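4.3 Loss of the right edge line on the Drarnport road

Of all the faults we met during the road trials, the one that took up most of our time, and I suspect taught us the most, was a quiet one. On Oct 6, 2020 the test car was travelling in the right lane of the dual carriageway outside Drarnport, with the Tillman lane-keeping software engaged and a safety driver holding the wheel lightly. The car began to drift towards the verge. The software went on reporting that it was centred in its lane, with high confidence, and no warning was sounded. The safety driver took over after 29 metres of drift, well before the tyres reached the grass, and drove on to the next exit in the ordinary way. It was a gentle event to sit through, and we were a little slow to treat it as seriously as it deserved.

The logs told us where to look. Tillman finds the two borders of the lane separately, then checks that they lie a sensible distance apart. On the approach the left border (the broken line between the lanes) was tracked without trouble. The right border should have followed the solid white edge line, and for most of the run it did. Then, over 60 consecutive images, the software let go of the paint and settled on something farther to the right. The distance check should have caught this, but we had widened its limits earlier in October so that it would cope with the slip lanes near Premside, and the wrong answer fell just inside them.

What had it settled on? We went back to the recording from the camera behind the windscreen, and anyone who has driven on a bright day with a light-coloured dashboard will know the trouble. Parts of the car's own interior show up in the glass and lie over the road outside. Figure 7 comes from the same stretch. A long reflection with a rounded, tan-edged end lies straight across the right edge line, and a curved mesh pattern, rather like a speaker grille, arcs over the verge above it. Tree shadows also fall across the right lane between the camera and the white SUV ahead, and they break up the even grey of the asphalt that the software relies on for contrast.

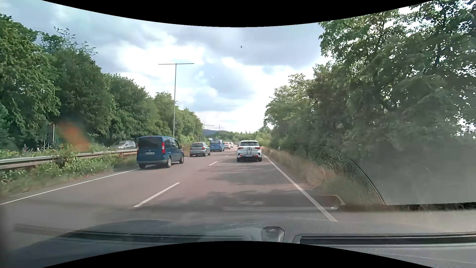
Figure 7. Forward view in the right lane, with dashboard reflections overlying the right edge line and verge.

4.4 Why the fault was missed in earlier testing

It is fair to ask why we had not seen this before, and the answer does us no great credit. Our bench set held 1245 labelled road images, and nearly all of them had been gathered at the Kisorow track with a dark cloth laid over the dashboard. The cloth was there to give us clean pictures for training, and it did that very well. When the car moved to public roads the cloth came off, as the safety driver found it slid about, and none of us thought to look again at what the camera was seeing.

We then sorted through the road recordings by eye and put together a second set of 307 images in which a reflection touched or crossed a lane border. Running Tillman over these in the office, we were able to bring back the same fault - a confident right border lying on a reflection, with no warning raised. Shadow by itself did not do it. The fault came up only where a reflection and broken shadow fell close together, and where the paint was hidden for long enough that the tracker started looking elsewhere.

Two changes followed. The first was to the software, which now keeps a slowly updated map of anything that stays put on the glass while the road moves behind it, and gives less weight to borders found there. The second was a matt black hood fitted around the camera, which cost very little and which we would urge any group starting out on similar work to fit on day one. We also put the distance check back to its original limits and dealt with the Premside slip lanes as a separate case, as we ought to have done in the first place. The behaviour of the reflection map in low sun is still being studied, and we return to it in Section 6.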